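Speaker notes – Inventory data in household removals: one record from survey to delivery
Delyth Rowlands, Undaro

Opening. Introduce myself, then straight to the problem: the survey, the packing list and the customs inventory are keyed in separately, and they disagree.

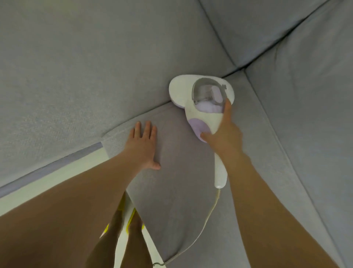

6 min read

Slide 2. Item record. Each item gets one identifier at survey. Rilska keeps it through packing, storage and delivery. Volume and condition codes hang off that identifier – free text is allowed but never used for matching.

Slide 3. Partner exchange. Weteo sends updates as a batch every 12 hours. Origin and destination agents see the same status codes. Explain what happens when two agents edit one record: the later edit is held until the move coordinator accepts it.

Slide 4. Trial results. We ran 50 moves in April. 578 item records failed matching on first import. Most were cartons relabelled at the warehouse. Pause for questions on labels.
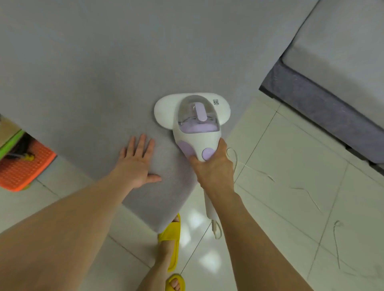 Storage handover comes next. The warehouse scans in by container, then by item. If the container scan is missing, the item scans queue and the invoice stays open.

Slide 6. Furukawa connector. Read-only for now. Write access depends on the field mapping being signed off. Leave the mapping table on screen and take questions.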